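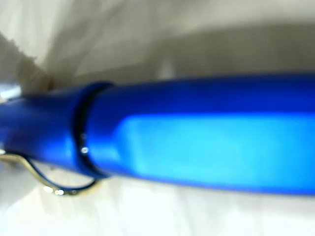

Actualités > Communiqués > Logiciels

2023-12-12 — Par Endang Chong

Imprimer | Envoyer par e-mail

Jolar publie la version 5 de Priltano, son logiciel de planification de mouvements pour petits bras imprimés en 3D. Le planificateur tient désormais compte des câbles posés sur le plan de travail et recalcule la trajectoire en 71 millisecondes.
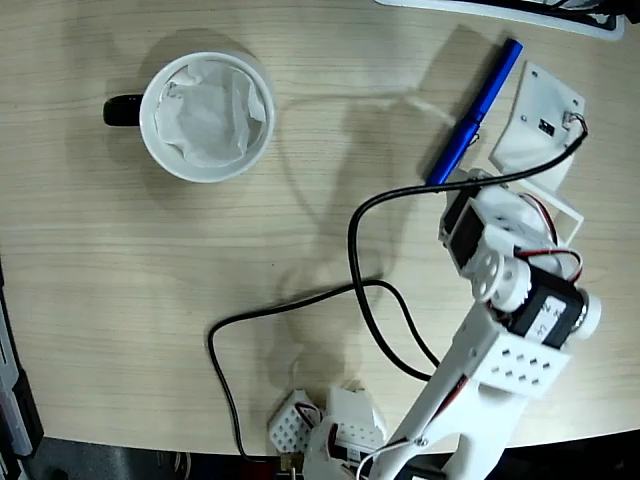
La détection d'objets fins, comme les stylos, a été réécrite. Elle combine deux vues, l'une rapprochée, l'autre prise de dessus — le réglage se fait dans un seul fichier.

« Nos utilisateurs demandaient cette fonction depuis juillet », indique Velimir Nikolaidis, responsable du développement.

Priltano 5 prend en charge 13 modèles de servomoteurs. La mise à jour est gratuite pour les titulaires d'une licence Akalness.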